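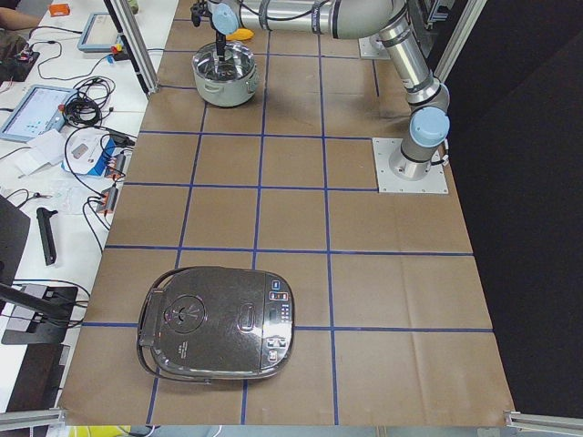
Vol. 50, p. 274

4. Onboard tasting workshops and the choice of dinner wine

4.1 Setting

The data come from the ship Ellia, operated by Edska on its river and coastal routes. In October the company opened a small tasting room on the middle deck, with the name Ilent. In this room the passengers can try four base wines and prepare their own blend, which is then put in a bottle and served to them at dinner. Before the opening, wine was sold on board only in the restaurant and in the two bars. The room is open from 4 p.m. until the first dinner seating, and a workshop takes one hour.

We received from the operator 2173 dinner bills, all without names. Each bill shows the wine ordered, the price of the bottle and whether the cabin had joined a workshop before that dinner. Bills of children's tables were removed by the operator before we received the file. We could not check this step by ourselves.

4.2 Questionnaire

In addition to the bills, a short questionnaire was given to passengers on the last evening. It was printed in English and Thai and was based on the Wongsuwan scale of food involvement, with two items changed so that they speak of wine and not of cooking. We received 274 complete answers. The first item asked how often the person cooks a meal at home, and the last item asked if the person would pay for a second workshop.

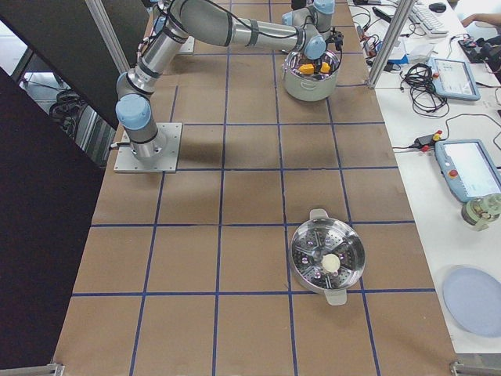
Why were the bills used together with the questionnaire?

The bills show what was ordered, but they do not show what the passenger knew about wine before the trip.

For the connection between both sources we used the cabin category only. This is a weak connection, and the results in Section 5 should be read with this in mind. A cabin with two adults gives one bill, but it can give two questionnaires, and their answers were often different from each other.

Figure 4. Round metal cooking pot with a toy ear of corn inside. 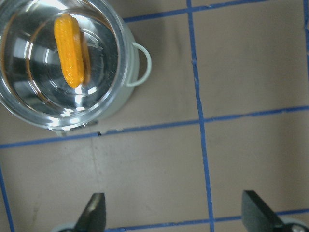
A second difficulty is the price of the workshop itself. On the first sailings it was offered free of charge to the first 50 cabins, and later every participant paid the full price. Passengers who pay for a workshop have probably more interest in wine already before they enter the room. We therefore treat the free and the paid participants as two separate groups in all the tables.

Bottles blended by the passengers were coded as a category of their own, as they have no list price. Half bottles were counted as wine orders, and wine by the glass was left out, for the reason that the bars and the restaurant record it in different ways.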